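Comparing two grippers on the PC assembly bench
Posted by Olga Cabral, 2020-05-18

These steps cover a side-by-side test of two grippers on the same arm, using desktop computer parts as the workpieces. We run it at Felesholm whenever a new gripper comes in. You need one arm, the two grippers, an old tower PC you don't mind scratching, and a free afternoon.

Before you start

Write down what you want to compare. We use grip force at the part, how far the fingers stick out when closed, and how often a part goes in first time. Leave cycle time out of it until the end.

Bolt the parts holders down and don't move them again. If a holder shifts between the two grippers, start over. We lost most of February to this.

Step 1. Set the tool point

Mount the first gripper, close the fingers and teach the tool point at the tips. Touch the same reference pin from four directions. If the readings differ by more than 0.2 mm, check the flange screws and do it again.

Step 2. Set the force

Start at 70 on the Granum controller and work down. Small square parts will slip before they mark, so use one of those to find the lower limit. Memory modules are less forgiving – grip them by the ends and keep clear of the contacts.

Step 3. Check clearance

Lay the tower on its side with the cover off. Jog the arm by hand over each target at low speed and watch the housing as well as the fingers.

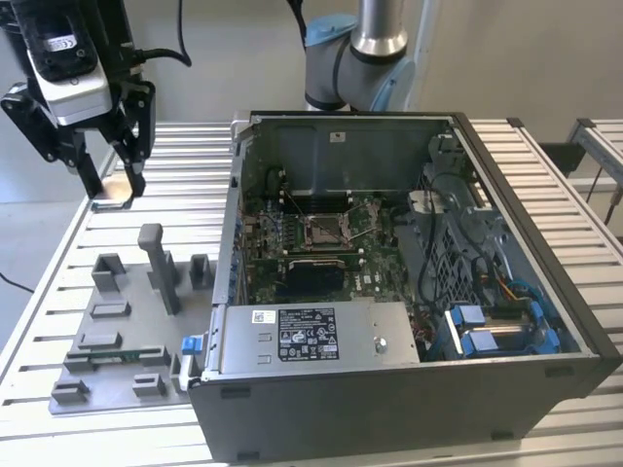

The power supply and the drive bay are where most collisions happen on our bench. Add a waypoint well above the case and send every move through it, including the moves back to the holders. Route the gripper cable with enough slack for a full wrist turn.

Step 4. Run the picks

Run the same pick list for each gripper. Ours has 415 picks, in an order Leandro Gallardo wrote out so that no part type comes up twice in a row. Log every miss as one of these:
- dropped
- not picked up
- picked up crooked
- stopped on force limit

Step 5. Swap and repeat

Change the gripper, redo steps 1 to 3 in full, then run the list again. Don't copy the tool point across, even if the two bodies look the same length.

Reading the log

Sort by part first and by gripper second. A single total hides a gripper that is good with memory and poor with everything else.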